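Sterville Community Boards > TV, Movies & Streaming > Plalden (spoilers through season 3)

Thread: Did anyone else think the library episode was a little too pleased with itself?

mudroom_dave
OK I'll be the grouch. I have watched Plalden since the pilot and I like it. My wife likes it. The dog tolerates it. But last night's episode, where the branch library gets its roof fixed because the whole town shows up with casseroles and a checkbook, felt like being hugged by someone who is also reading my email.

And then the card at the end about the production giving the library set's books to real libraries. Fine. Good. Did they need to put it up for so long? I had time to go get a yogurt.

tessellate
You had time to get a yogurt because you had already left the room. I was there. The card was up for maybe four seconds.

I cried at the roof scene, for the record, and I am a person who did not cry at my own graduation.

mudroom_dave
I'm not against the roof. I'm against the slow piano.

BranchClerk22
Chiming in as somebody who works at an actual library, two counties over from Sterville. We got one of the boxes. February, a guy with a hand truck, no warning. So I have opinions.

Opinion one: it was nice. Someone on that show had taken the trouble to pack it properly, and there was a letter signed by Marietjie Nkosi, who is the set decorator. A real signature in real ink, because I licked my thumb and checked.

Opinion two: you should understand what set books are. They are bought for how the spines look from across a room. We got three copies of the same cookbook. We got volume two of a history of canals. We got a lot of magazines, some in languages none of us at the desk can read, which went out on the rack anyway and were gone faster than the canals.

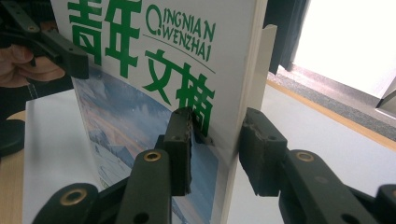
Opinion three, and then I'll go eat my lunch: people kept coming in asking to see "the Plalden shelf." We don't have one. Everything got mixed in with everything else like it's supposed to. A man drove a long way and was so let down that my coworker pointed at the canal book and told him to have a moment with it. He did. He took a selfie with volume two.

tessellate
I need volume one to exist somewhere.

BranchClerk22
It's probably on another library's cart with a sticky note on it.

celeryman
So which streaming service paid for all this? I thought it was Celero's money and the show only got the credit.

quietriot_mom
Celero carries it, but the giveaway came from the production's side. Nkosi talked about it on the Ağca podcast. She said the library set was due to be struck at the end of the season and she was quoted a price for storing the books that made her laugh out loud, so she started calling around.

mudroom_dave
So it was cheaper than a storage unit. Thank you. I rest my case, and also my feet.

quietriot_mom
You could at least listen to the podcast before resting anything. She did the calls herself for weeks. The studio wanted to send everything to one big library with a ribbon and a camera crew and she talked them out of it.

mudroom_dave
I can believe she's a lovely person and still think the card was long.

tessellate
FOUR SECONDS DAVE

oldSplicer
Former TV editor here, local news, so take it for what it's worth. I went back and timed it. The card is up for 15 seconds. Tess, I'm sorry.

tessellate
I was crying. Time moves differently.

mudroom_dave
I would like this post framed.

oldSplicer
In fairness to the show, that's normal for a card with that many words on it. You cut for the slowest reader in the house. I used to cut for my father-in-law, who read weather warnings like he was proofing them.

My gripe with the episode is different. It's the money. The roof supposedly gets paid for in one evening, in a church basement, out of a soup pot. Has any of the writers ever priced a roof? The number they read off at the end wouldn't do my garage.

celeryman
They never said how big the library was

oldSplicer
They've shown it from the air every week for three seasons.

BranchClerk22
Back from lunch. Splicer is right and it bugged me too. Our last roof took years and a bond measure that failed once. There was no soup. There was a man at the public meeting who believed books should be kept in a cheaper county.

What I did like was the little scene before all that, where Odette moves the buckets around under the leaks and knows without looking which one fills first. Whoever wrote that has stood under a leak. I'd have taken half an hour of just the buckets.

quietriot_mom
Odette and the buckets is the best thing they've done since the parade. I said so at the time and got told the episode was "slow" by someone in this very thread.

mudroom_dave
I said the PIANO was slow.

newtohere777
Hi all, I've only seen season one. Does the library stay open? Please don't tell me.

tessellate
Oh honey. The thread title.

newtohere777
I thought that was for other people

celeryman
Anyone know if they're doing another giveaway when they wrap? The diner set has those green stools and I'd drive a truck anywhere for those stools.

quietriot_mom
She got asked that on the podcast too. She said she'd had around 22 emails about the stools already and that they're rented.

celeryman
Devastated. Who rents a stool

oldSplicer
Everybody in television. I once worked with a rented fern.

BranchClerk22
To drag this back to Dave's complaint for a second. I get it. I rolled my eyes at the card too, and I'm on the receiving end of the thing. But a kid came in last week and asked for a library card after watching the show with her grandmother, and the grandmother got one too, and they left with a stack up to the kid's chin. I'm willing to put up with a certain amount of piano for that.

mudroom_dave
That's dirty fighting, bringing in a grandmother.

I'll watch next week. I'll watch it with the sound down during anything involving a casserole. And I maintain that if you do a good deed and then hold it up for 15 seconds, a man is entitled to his yogurt.

tessellate
What flavor

mudroom_dave
Peach. Why

tessellate
Just wanted it in the record.

quietriot_mom
Does anybody know if the finale is one hour or two? Celero's listing says one and the promo says "two-part event" and I have a potluck that night.

oldSplicer
Two-part, one hour each, both the same night as far as I can tell from the listing for my area. Check yours though, they moved ours twice last season.

quietriot_mom
Then I'm bringing chips and leaving early.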